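Home & Kitchen News

I'm Hamdia Yimer, and I'm so happy to finally share this one: Korkance is opening a little breakfast-dish shop in Astwood, and the doors open in July! We've been selling out of my garage for 3 years (my car would like its spot back), so a real storefront feels huge.

We're starting with 200 plates and mugs from our Ayele line, in the greens and teals people keep asking me for. My business partner Amanuel Feyisa wanted plain white. I won that one, but he picked the spoons, and I have to admit they look great next to everything else.

Come by, pick things up, ask us anything. The first week you can trade in 2 chipped mugs for a new one.

Teal plate, pale green mug and a spoon on a white kitchen counter, then the plate held upright by a gripper, with the mug and two spoons behind: 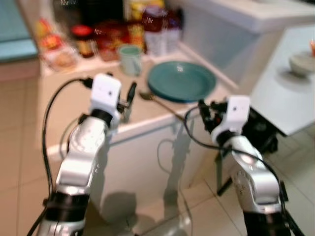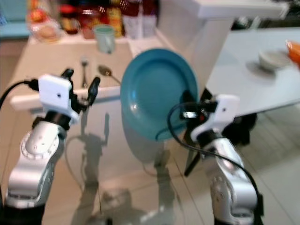

ASTWOOD, January 3, 2023

Orders placed before the opening can be picked up at the shop or mailed. For samples or a chat, ask for me or Amanuel at Korkance.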